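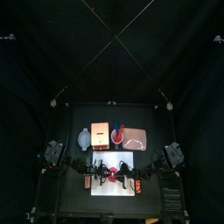
Hi all,

Sorry for the slow answer, Ivar, I've been meaning to write since your message came through and then the plums ripened all at once and that was the end of my evenings.

On September 3 at 7:40 in the morning, Ivar Rustad wrote:

> Does anyone on the list keep sourdough going through a long trip? We're off to see my brother Åsmund in Lie for 3 weeks and I don't want to come home to a jar of gray soup again. Last time I left it in the fridge door and it smelled like nail polish remover. I've had this starter since we lived in Storham and I'd hate to lose it. Also, is it worth drying some, or is that a lot of fuss?
>
> Ivar

Three weeks is fine, really! I've left mine in the fridge longer than that and it came back, grumpy but alive. The nail polish smell is only hunger. Pour off the liquid on top, keep a spoonful from the middle, and feed it twice a day until it perks up. Mine usually wants two or three days of that before I'd trust it with a loaf. If you ever see pink or orange streaks, or fuzz, throw the whole thing out and don't try to save a bit from the bottom.

What I do before we go to Cundalcombe for the summer is make it stiff. Take a small spoonful of starter and knead in enough flour that it feels like pie dough, roll it into a ball, and bury it in a jar with more flour on top. Lid on but not screwed down tight. Then back of the fridge, not the door (the door gets warm every time somebody goes looking for cheese). A stiff starter eats slower, so it lasts better.

And yes, dry some! It's hardly any work. Spread it thin on parchment when it's good and bubbly, leave it out overnight, maybe longer if your kitchen is damp like mine, and when it snaps, crumble it into a jar. Don't put it in a hot oven to hurry it along. I did that once and ended up with crackers. To wake it up you soak the flakes in lukewarm water and start feeding as usual.

You could also take a little bag of flakes to Åsmund – then there's a spare in the family, and he can mail some back if yours ever does turn to soup. Check what you're allowed to carry over the border first, I have no idea about that part.

Does anybody know if the Dralline rye is coming back to the co-op? I used it for feeding all last winter and the stuff they have now is so coarse it just sits there. I'd go in on a big sack with someone if we could split it.

Oh, and whoever asked about the cracked baking stone, I still use mine in two halves pushed together. Works for rolls, less good for pizza.

Safe travels, Ivar – let us know how the jar looks when you get home.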